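Helpers wanted – two armed robot build, Wokwood shared workshop

Posted October 2026. Unpaid, part time, tea and bench space provided.

We are a small group building a two armed robot in the shared workshop at Wokwood. Evenings mostly, some weekends. Project is called Pristik. The aim is a machine that can pick small parts off a shelf and put them in a bin, then do the reverse, over and over, without one of us stood next to it looking worried. Long term we want it fetching and putting away for other people in the workshop. Not there yet.

We need more hands. The human sort. Two of the original group have moved away and the rest of us are doing too many jobs badly.

What we're after:

Someone who can wire neatly. The loom down the right arm wants redoing, and half the labels are in handwriting none of us will own up to.

Someone for code. Python mainly, bit of C++ on the hand controllers. You don't need to have worked on robots before. You do need to write things down as you go.

Someone patient to run trials. This is the big one. 100 pick and place runs for every change we make, logged on a sheet, misses included. Suits a student or anyone who likes a podcast and a clipboard.

Someone to make things – brackets, trays, covers. There is a printer and a decent bandsaw. Induction needed for the saw, we'll sort it with the workshop.

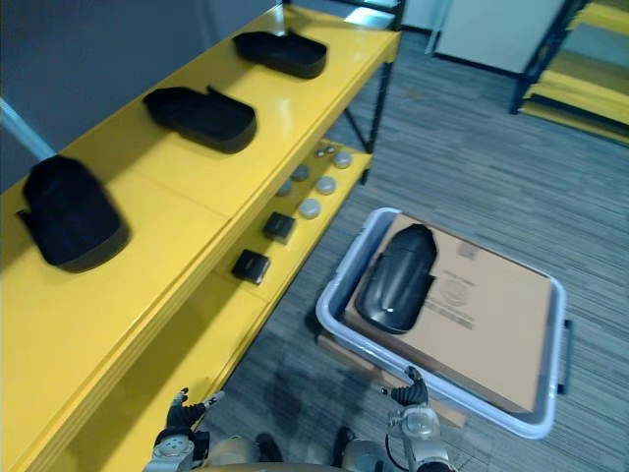
Trial running is the job most people ask about so a bit more on that. A session is 2 hours. You set out the parts, start the run, note what the hands do, reset, go again. Parts get moved between runs so the software can't just learn one layout. You'd be working at the yellow shelving, black trays along the top and the pale discs and little black squares on the shelf below, with the bin down on the carpet next to it. Discs are our standard small part, the trays are the awkward one. Please dont swap in your own bits without asking, it makes the numbers useless. There's kneeling involved for the bin so bring a pad if your knees are like ours.

Time: we'd like 2 sessions a month from trial runners, more if you fancy it. Builders and coders, whatever you can manage, but please stick around untill at least March. That's when we show it at the Parkum makers' day and we would like it to do something.

Safety: you'll get shown the stop button before anything else. Nobody runs the arms alone, ever. Long hair tied back, no lanyards, no dangly sleeves. Over 16s only, and under 18s need a parent's form.

Money: none, sorry. Parts come out of a small grant from the Rothe fund plus what we chip in. We can cover bus fares within 5 miles if you keep the tickets. You don't need to be a workshop member to begin with – come along as a guest for the first month, then its the normal membership.

How to apply: put a note in the Pristik pigeonhole by the workshop door, or use the contact form on the Wokwood site and put PRISTIK in the subject or it will go to the pottery lot. Tell us which job, which evenings you're free, and one thing you've made or mended. Doesn't matter what. No CV please.

Room for 6 people this time round. We'll reply to everyone, might take a week or so. Step free access at the side entrance, ring the bell twice.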